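Halás Board Oil, 316 ml

Food-safe oil for cutting boards, wooden spoons, salad bowls and knife handles

Made by Stornik in small batches. Bottle with drip-free cap. Cloth included.

A cutting board works hard every day. It gets water, salt, lemon juice, onion, and then again water. After some months the surface becomes pale and a little rough when you move your hand over it. Many people think at this moment that the board is finished and they buy a new one. In most cases the wood is only thirsty, and one evening with oil brings it back.

Halás is a blend of linseed oil and a small part of beeswax. The linseed oil goes into the wood and becomes firm there. The wax stays closer to the surface and makes drops of water stand up as small pearls. We do not add color, perfume or drying agents. In the bottle it is golden and smells lightly of nuts. On the board the smell goes away when the oil has cured.

How to use it

Wash the board with warm water and a little dish soap, and let it dry standing up for one full night. If the surface feels rough, sand it softly along the grain with fine paper and wipe off the dust.

Pour a spoonful of oil in the middle and spread it with the cloth, also on the edges and the ends. The ends drink much more than the flat sides, so please be generous there. Wait 23 minutes. Then wipe away everything that the wood did not take. This step is important: oil that is left standing on the surface will become sticky, and a sticky board is the most common complaint we receive.

Leave the board on its side for 8 hours before you put food on it. A new board, or a very dry one, needs a second coat the next day.

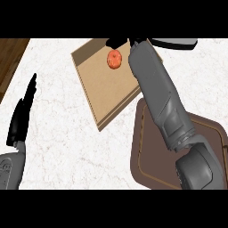

How often you repeat this depends on how you cook. For a board used every day we recommend one thin coat per month in the first half year, and later only when you see dull places. A bread board can wait much longer. Tomato, citrus and other sour things take the oil out faster, so rinse the board soon after cutting them. Never leave it lying in the sink, and never put it in the dishwasher, not even one time.

For which wood

Beech, maple, walnut, oak, cherry, olive wood and acacia all take the oil well. Light woods will become a bit warmer in tone, and this does not go back. If you want to keep a maple board as pale as possible, try first on the underside. Bamboo is a grass and takes less oil, but you can use Halás on it with a very thin coat.

Please do not use it on boards with lacquer or varnish. The oil cannot go in and will stay on top.

About stone countertops

Marble and other natural stone can get dark spots from oil. Put old newspaper or a baking sheet under your work, and wait until the board is fully cured before you lay it back on the stone. If a drop falls, wipe it immediately and wash the place with a soft soap.

Important for your safety

Cloths with linseed oil can become hot by themselves and start a fire. After use, put the cloth in a bucket of water, or lay it flat outside to dry, away from anything that burns. Do not throw it folded into the trash. Keep the bottle closed and away from children.

Details

Contents: 316 ml
Ingredients: cold-pressed linseed oil, beeswax
Coverage: up to 8 medium boards, one coat each
Storage: cool and dark, use within 23 months after opening
Not vegan (contains beeswax)
Contains no nut oils
Item number: 141

If the oil looks cloudy

In winter the wax can separate in the bottle. Stand the closed bottle in a bowl of warm water and shake it slowly until the oil is clear again. The quality does not suffer from this.

What customers write

"I had a beech board from my mother which looked gray and sad. After two coats I can see the grain again. I forgot to wipe the first time and it was sticky for a week, so do read the instructions." Imogen Penrose

Goes well with

Trodetti sanding set, three grades of fine paper with a cork block. Good for boards with knife marks.

Rernisard board wax, 141 g. A harder finish to put over the oil, for bowls and for boards that you mainly use for serving.

Shipping and returns

Orders placed before 2 p.m. leave our warehouse the same working day. Unopened bottles can be sent back within 23 days. If your bottle arrives with a leak, keep the box, take a photo and write to us, and we will send you another one.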